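El autobús sin conductor de Kisine salía a las 6:10 con 3 pasajeros. Esmaeil Zarei era siempre uno de ellos. Había conducido esa misma línea 30 años y ahora la empresa le pagaba por ir sentado y apuntar los frenazos.

En la parada de Orbán subió una mujer con una maleta y preguntó a quién se le pagaba.

—A la máquina —dijo Esmaeil. 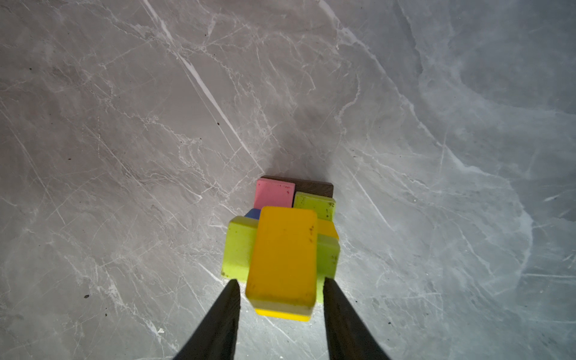

El autobús tomó la rotonda despacio y Esmaeil anotó un frenazo. Le quedaban 10 minutos hasta la terminal. Pensó en la encimera que su hija quería para la cocina, de mármol gris con vetas blancas en diagonal. Costaba 2.000 euros, más que su paga del mes.

La mujer le preguntó si echaba de menos el volante.

—Los inviernos, no —contestó, y miró el semáforo antes que el autobús.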